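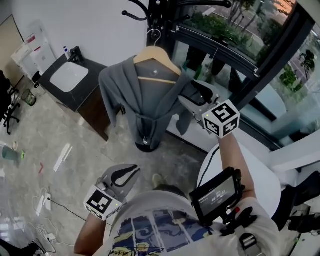
A subscriber in Brudport asks whether a film that has left the Serrano main hall can still be seen on a large screen. It can, in most cases. Titles move to the Ralier Room for a further 15 days, and the times are posted at the box office each morning.

Frequently Asked Questions: Serrano Cinema, Supernatural and Fantasy Season

How long is the main feature?
Vostomeo runs 127 minutes without an intermission. Trailers are not included in that figure.

Is the film suitable for children?
Vostomeo contains scenes of possession and a lengthy burial sequence. Children under 15 must be accompanied by an adult.

Are seats reserved?
Seats in the main hall, which holds 765, are reserved. The Ralier Room is open seating.

May tickets be exchanged?
Tickets may be exchanged for another showing of the same film up to two hours before the start time. Refunds are given only when a showing is canceled.

Are subtitles available?
The 8 p.m. showing is subtitled throughout August. All other showings are dubbed into English.

When do the doors close?
Latecomers are admitted during the trailers only. Patrons arriving after the feature has begun may exchange their tickets at the box office for a later showing, subject to availability.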